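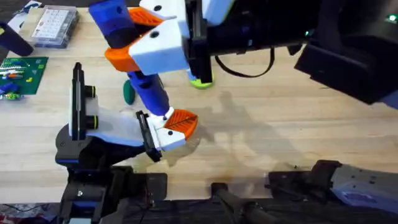

Fig. 1. Table top with the yellow-green disc and the dark green oval, oval standing on its edge.

Shared table, Ngata room – project report
Hemi Harawira, supervisor Vaughan McAlister
September 18, 2022

1. What the project was
Refinish the light wooden table in the Ngata room and find out which finish holds up to daily use. Old varnish was patchy, sticky in two places near the window end. Brief said keep the pale colour and keep the stripes in the grain visible. No stain, no paint.

2. The table
Length 1,000 mm as asked for in the brief, height 693 mm once the old feet came off. That's low. People complained, so new feet are on the list (see 6). Underside was never varnished at all, which was handy for tests as we could leave the top alone till we were sure.

3. Sanding
Two goes, 120 grit then 240. Should have started at 80, the first pass took a whole afternoon and clogged most of the sheets. Always with the grain – one corner got done across it by mistake and you can feel the scratches with a fingernail. Dust everywhere. Next time sheet over the shelves first.

4. Finish tests
Three patches on the underside: Wutarlow hard wax, Brondonik clear oil, and plain soap finish as the cheap option. Each left 14 days before testing. Cold tea, a wet mug, a coin dragged along it.

Wax: tea wiped off, mug left a faint ring, coin mark showed.
Oil: tea wiped off, no ring, coin mark showed but less. Went slightly yellow, Vaughan thinks this will even out. I'm not so sure.
Soap: tea stained it straight away. Ring too. Nice feel though.

Went with the wax in the end as it kept the colour palest. Used 193 g for two thin coats on the top.

5. In use
Flat round things sit well, no rocking, so the slight cup in the middle is mostly gone. Tried standing thin things on edge as well, fussier test but a good one. Old top used to roll pencils towards the door. Glare off the wax is low, colours of whatever is on the table read clearly against the wood, greens especialy.

6. Still to do
Feet, to get it back to a sensible height. Re-sand the bad corner and patch the wax there. Third coat in November if rings start showing. Leftover tin is on the top shelf, lid doesnt close properly so use it soon.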